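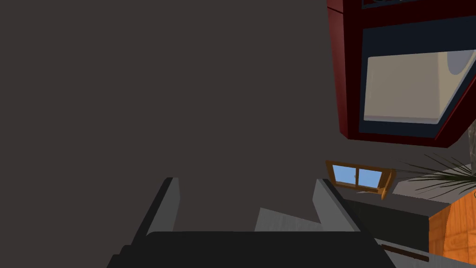

4.2 Simulated kitchen and workspace layout

Before any arm was powered up in the shared workshop, each task was rehearsed in a rendered kitchen. The grippers are modelled as simple flat-sided solids, and the wrist view was checked first, with the fingers open and nothing between them. The window and the long-leaved potted plant were kept in every version of the room so that the wrist and body views could be matched by eye.

The table model, Furken, carries a red microwave at one end and a blue and gray appliance at the other, with small items between. The white cup was the target in the first set of trials. Mladenović wrote the reach planner and Mandagi built the room files. We ran 20 trials from each of two starting poses. In 13 trials from the first pose the planner found a path without a change of elbow position. Results for the second pose are given in Section 5.

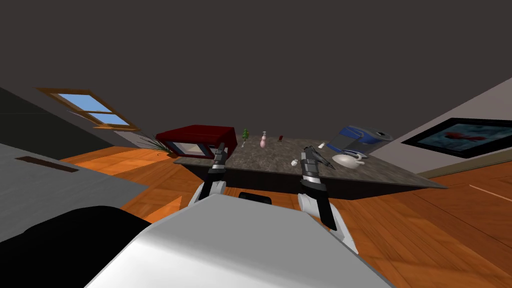 Figure 2. Body view of the two-armed model at the table, with the right gripper angled over the tabletop towards the white cup.

The tilt of the body view comes from the camera mount used in our build, a bracket bolted to the Kanix base at a fixed angle. We did not correct for it in the simulator, and the same angle is used in all the trials reported in this paper.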